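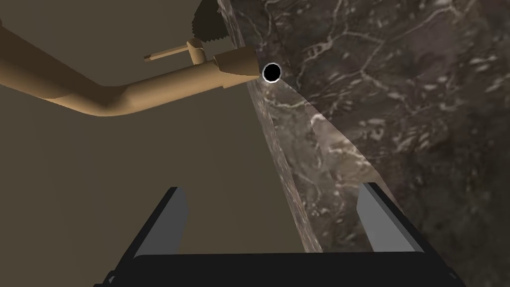
Tap and worktop, computer-rendered view.

Planning for a Drier, Wetter Place
Handout for week 3 - Local water services and long-range planning
Tutor: Annelies Gruber

Welcome back, everyone, and thank you for the lively talk last week, which ran over so badly that I have moved the last part of it into today. If you missed it, don't worry, you can pick up the thread from the first section below. Please have the Okedside map open beside you as you read, because I refer to it more often than I probably should.

Where we had got to

We were looking at how a small town works out what its water supply will have to cope with over the next few decades. Okedside has 3,000 households, one river intake, one treatment works and a storage reservoir up the hill at Mensah. The whole system was laid out by people who took the rainfall records they had, worked out the worst dry spell in them, added a margin and built to that. It was a perfectly sensible way to go about it and I would have done the same in their shoes. The trouble is that it treats the past as a fair guide to the future, and we can no longer lean on that as heavily as they did.

A word on terms, as I was asked about this by several of you. A hazard is the thing that might happen, such as a long dry summer or a river in flood. Exposure is what stands in its way. Sensitivity is how badly that thing would take it, and capacity to adapt is how well the people in charge could change things in response. Vulnerability, as we use it on this course, is what you get when you look at the last three together. Other books cut this up differently, and if you have been reading ahead (good for you!) you may have found the words swapped about. Use whichever set you like in your essay so long as you say at the start which one it is.

The Okedside intake

Now to the part we didn't reach. The intake sits low on the bend below Drokidbridge, and it has two quite separate problems that tend to get muddled. In a dry year the river drops and the pumps have less to draw on. In a wet year the river comes up brown and fast, and the works can't treat water that dirty at its normal rate, so supply falls just when everybody assumes there is plenty. I always find students are ready for the first and surprised by the second. I was surprised by it myself when I first went round the works with Elikem Agbenyega, who was kind enough to walk me along the whole length of the bank in a downpour and explain the screens to me twice.

Think, too, about what sits between the intake and the house. There is a single main under the road bridge. If the bridge is damaged in a flood the main goes with it, and no amount of water in the reservoir will help the streets on the far side. So a plan that only asks "will there be enough water?" has missed something rather large.

Choosing what to do

The town has looked at these options, and I'd like you to have an opinion on each:

Raising the dam at Mensah, which is costly and slow but gives more storage for dry summers.
A second main, crossing upstream of the bridge.
Mending leaks, street by street, starting with the oldest pipes.
A small borehole at Zokent, kept for dry spells and for days when the river is too dirty to use.
Asking households to use less, through metering and advice.

You will notice that some of these are worth doing whatever the weather brings. Leak repair is the usual one people mention, and we call that a low-regret measure. Others only pay their way if things go a certain direction, and raising a dam is hard to undo. One way round this is to set a trigger, meaning a level or a date agreed in advance at which the next step begins. The planners might say, for instance, that design work on the dam starts once the reservoir has fallen below its summer mark in 3 years out of any ten. Between times they keep measuring and leave the big money alone.

That does depend on somebody keeping up the measuring - and on somebody reading the results, which is a different job and often a different office. We'll come to monitoring properly after the break.

For next time

Please read the chapter on thresholds and the short piece on river intakes, both in the course folder. Then write 200 words on which option you would start with in Okedside and what would make you change your mind. Bring it on paper if you can, as we shall be swapping them round.

Notes are due by Friday, October 11, 2019. The field visit to Drokidbridge is in April, and the sign-up sheet is on my door. Stout shoes, please, as the bank is steep in places.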